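Gendura 2 (build 631) review: a labeling tool with opinions

Rating: 3.5 out of 5
Reviewed by Arsen Zinchenko

Gendura takes video from hand-held grippers, finds the objects, cuts the recording into grasps and releases, and writes out segments you can train a policy on. The sales page says it will "give you your evenings back." I have had it since February and my evenings remain where they were, but they are now spent on different problems.

I fed it 400 episodes of toy tidying, all wrist view, mostly small plastic things in and out of a box on a gridded cloth. I figured a tool that survives toy vegetables can survive most warehouses.
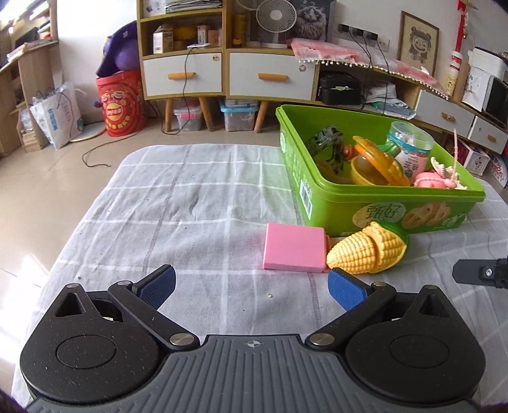

Corn and pink block in front of the green box, with the rest of the toys inside it.

Import is painless. Drag a folder in, pick a camera profile, go get coffee. The lens correction was good enough straight out of the installer that the grid on the cloth looked like a grid, and I have paid more money for software that couldn't manage that. Scrubbing at 60 fps is smooth even on my older laptop.

The object finder does very well with anything bright and solid. Pumpkin, grapes, corn: one click on each and the mask followed them through the episode, including when a finger pad went in front. See-through plastic is another story. An amber toy egg was a confident egg until a shadow crossed it, at which point it became part of the tablecloth and stayed there for the rest of the clip. Hair clips fare a little better, I suspect thanks to the metal spring, which the tracker grabs onto like a drowning man.

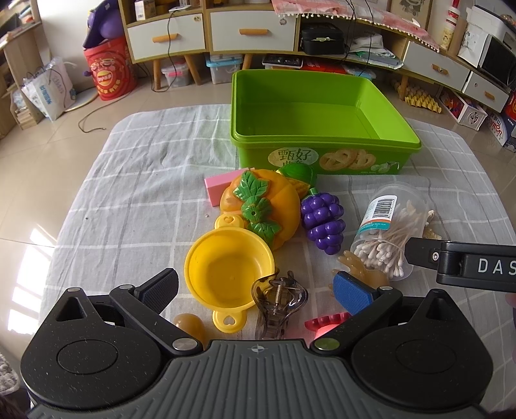
Then there is the grasp splitter, the feature you are paying for. It looks at the gap between the pads and the motion of whatever is near them, and drops a marker when it believes you have picked something up. It believes this often. Hovering over an object while you think counts as a grasp. So does nudging the pink block on the way to something else. There is a sensitivity slider, running from 0 to 1000, and as far as I can tell everything interesting happens in the bottom tenth of it.

A second gripper coming in from the side used to wreck the splitter completely. Build 631 adds an "ignore other tools" checkbox that mostly fixes this. It is off by default and lives under Export, naturally.

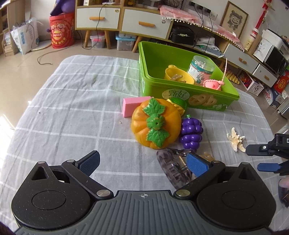 Fixing bad markers is quick once you learn the keys. J and K step through them, X deletes, and the undo goes back as far as you like, even after a save. I wish the same care had gone into the export. You get the Rustwood format or the MacDonald format, and the MacDonald one drops gripper width unless you rename the channel first. The manual mentions this in a footnote to the chapter on color themes.

Support is a form. I sent a question about the width channel and got a friendly reply the next morning asking whether I had tried the color themes chapter.

Pros: clean import, fast scrubbing, solid masks on solid objects, very good undo.
Cons: clear plastic, jumpy grasp splitter, that slider, the export page.

Compared with Cutivdale, which I used before, Gendura is faster and prettier and needs more babysitting. Cutivdale never guesses, so you place every marker by hand. I'm keeping Gendura for the toys and going back to Cutivdale for anything transparent. Buy the monthly license first.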